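Project report: why does the Fudum bus always run late?
16 Mar 2022

So my partner for this one was Ilango Raju, and we picked the bus because we both ride it and we both complain about it. The line goes from Plernholm out to Tasommont, and if you've ever waited for it in the rain you know why we wanted to look into it. Our plan was simple: ride the bus a lot, write down when it showed up, and try to figure out where the minutes go.

We started in September and logged 82 trips. I did most of the mornings (I regret this) and Ilango took the afternoons.

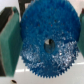
The first thing we had to settle was what "late" even means. The printed timetable only lists the bigger stops, so for the small ones we had no official time to compare with. We ended up using just the listed stops, and we called a bus late if it pulled in more than three minutes after the printed time. By that rule, 56 of our trips were late. I was expecting traffic to be the big problem, but the bus kept good time through the middle of Plernholm, even with all the lights! The trouble starts at Amin, where everybody changes lines and half of them pay in cash.
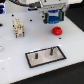 Sherif Abou Zeid disagreed when he read our draft, and said we were being too hard on the cash riders. His point was that the driver waits at Amin for the other line to come in, so people would be standing around anyway. We went back through our notes and he was partly right. On 11 trips we had written "waiting for connection" and then forgotten all about it.

So we split the stop at Amin into boarding time and waiting time, which meant riding some more.

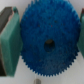
Fig. 3. Blue gear, front view.

The extra rides were kind of fun by then. One driver let us know that the timetable was drawn up before the last two stops were added, so the bus is trying to do a longer route in the same time. We couldn't find an old timetable to check that, so please treat it as something we were told - it would explain a lot, though.
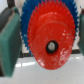 Reading time for the rest: 1 min

What we'd change: let people pay before they get on at Amin, and give the driver a few more minutes on paper for the Tasommont end. We'd also like to redo the whole thing in winter with a better log sheet. Ours had no column for weather, and Ilango's handwriting cost us 9 trips that we had to leave out of the total.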